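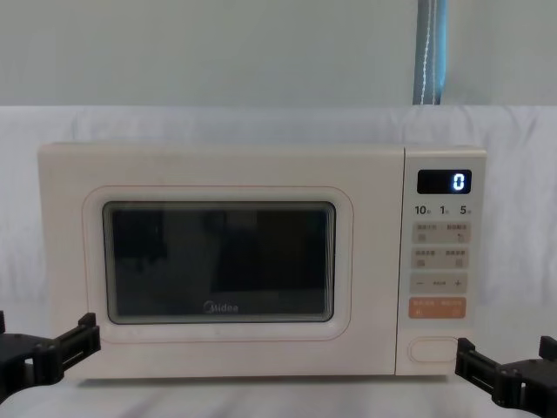

The microwave, on the cloth. Display is showing 0.

Cream Midea benchtop microwave – what's it worth, and how do you clean the trim?

Windeck
I'm listing this one for $162 and wanted opinions first. It's a small benchtop model, cream-white, with a thin pinkish-orange line around the door. My aunt had it in her flat from June and has since moved somewhere with one built in. Two questions. Is the price fair? And what do people use on a matte finish that won't leave it shiny in patches?

Soltside
Warm water and a drop of dish soap. Soft cloth, wring it out well. Don't use the cream cleaners, they polish the matte off and you can't get it back.

Farooqui
Price is too high. People looking for a second-hand microwave want to spend half that. Colour doesn't matter to them.

Noeline Rewi
I disagree with Farooqui. Colour matters a lot if you've got a cream kettle and toaster already. I spent 3 months looking for a microwave that wasn't black or silver. I'd pay more for this than for a plain white one.

Farooqui
You would. Most buyers wouldn't. Put it up at 162 by all means, but expect offers.

Windeck
Fair enough.

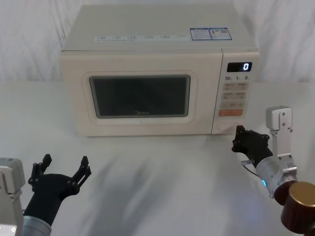
Stickers at the back right of the top, label strip along the front edge.

Soltside
Leave the stickers on until it's sold. If one of them has the model number the buyer will want it. After that, a hair dryer on low and a plastic card will lift them. Eucalyptus oil for the glue, but try a small spot first.

Razia Hashmi
I'd take them off now. It looks neater in the listing and you can write the model number in the ad. Also put the inside measurements in. Our big dinner plates didn't fit the last one we bought and we had to sell it again.

Soltside
You can do both. Copy the details down, then peel. I'd still rather see the sticker myself.

Noeline Rewi
Are those number buttons at the top, 10, 1 and 5? And is that a knob at the bottom? My mum finds a dial much easier than buttons.

Windeck
Yes, 10, 1 and 5 are printed under the display. I'll check the bottom part with my aunt before I say anything in the ad. I'll measure the inside tonight as well. Stickers are staying on for now.

Farooqui
Drop it to 150 and I'll stop complaining.

Windeck
Noted. Leaving it at 162 for the first 15 days.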